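# Ensaio comparativo de garras: braço esquerdo e braço direito

O laboratório Malabanan apresenta registos da avaliação de garras paralelas em dois braços, conduzida por Imelda Padilla e Ostap Palamarchuk. O programa prevê 72 ciclos por configuração, com tecidos leves. 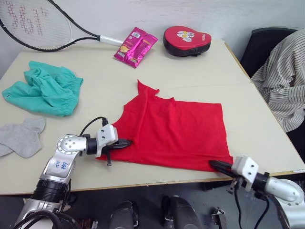

## Preensão de tecido

Peça vermelha segura pelas duas garras, uma em cada extremidade.
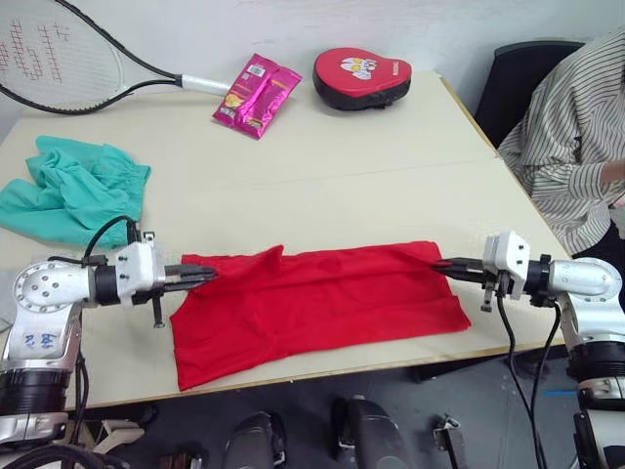

A abertura dos dedos foi mantida igual nos dois lados, e o controlador Collo registou uns 286 valores de força por ciclo.

Garra direita no canto superior do tecido, ligeiramente erguido; garra esquerda junto ao tampo.

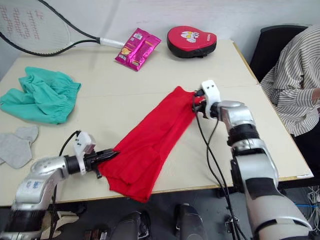
Os parâmetros de fecho constam do relatório interno, disponível mediante pedido a Jayson Tan.

Tecido esticado entre as duas garras, com uma ponta à direita.
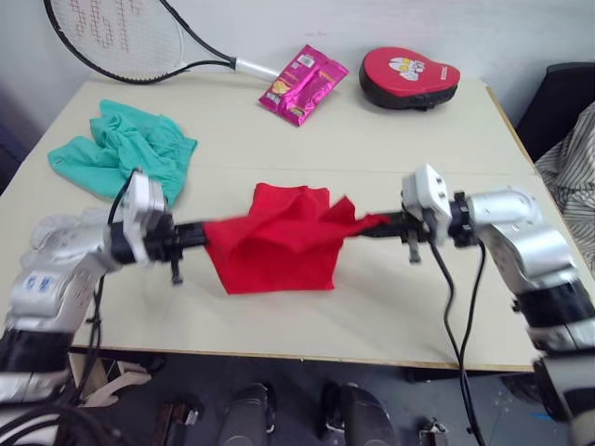 **Os dois braços utilizam o mesmo controlador?**

Cada braço dispõe de um controlador Collo próprio, com sincronização por software.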